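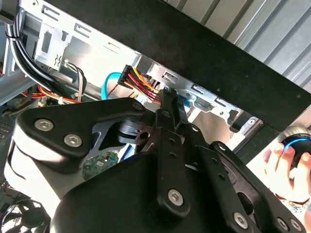 Padier PC Cabling Set

README, last changed 11/24/21

What the set covers

Padier is a collection of short work sessions on the inside of desktop tower computers. The subject is cabling: power leads, data cables, front panel wires, and the ties and clips that hold them. Each session is one job on one open case, from the side panel coming off to the side panel going back on.

There are 69 sessions in this release. 60 are complete. The rest stop early, mostly at the point where a connector would not release, and are marked "partial" in the index. Please don't drop them without looking. Several have the best close views of latches.

The cases came from the Urnport office clear-out and from the repair shelf at Rarkutbridge. They are ordinary towers of mixed age with plain sheet-metal interiors. Drives were removed and wiped before any work began, so a data cable may be plugged in at the board and loose at the other end.

Jobs

unplug - take one named connector out and leave it hanging free
replug - put the same connector back until the latch closes
route - move a cable or bundle to the other side of the drive bay
tie - gather loose wires and close a zip tie around them
untie - cut or open an existing tie without nicking the wires

A session has one main job. If a second was needed to get at the first (usually untie before route), it goes in the "also" column.

Files

sessions/ has one folder per session, named by case and job.
index.csv lists every session with case, job, also, status and notes.
cases.csv lists the towers, with the shop label and where each came from.
labels/ holds the cable labels, one text file per session.

Cable labels

Labels go by what a cable does. Color goes in its own field. We started with color alone and had to redo the October sessions, as yellow, red and black wires show up on nearly every power lead and black on almost everything else.

power_main - the wide multi-pin lead to the board
power_small - any other supply lead
sata_data - flat data cable, any color
panel - thin wires to the front switches and lights
bundle - several cables held as one, where they can't be told apart
unknown - use it when you can't follow the wire to either end

Zip ties are labeled separately as tie, with black, white or other as the color. A tie belongs to the bundle it closes, even if a second bundle runs underneath. Where a cable passes out of view behind something, the label stops there. Do not guess where it comes out.

Known problems

Bare metal walls throw glare in some sessions and thin white or gray wires get lost against them.
Two cases have the same shop label. They are 2 and 2b in cases.csv, but 3 of the older notes still say only "case 2".
Sizes of screws were written down by eye. Treat that column as a hint.
Status in the index is about the job, so a complete session can still have unlabeled cables.

Adding sessions

Use an empty row in index.csv and fill in the case first. Unplug the tower from the wall and hold the power button for a few seconds before opening it. Keep side panel screws in the lid of the parts box - the Bouvier cases take a different thread and mixing them has already cost us one panel.

Contacts

Labels and index: Njoroge Mollel
Cases and parts: Gaëtan Gaillard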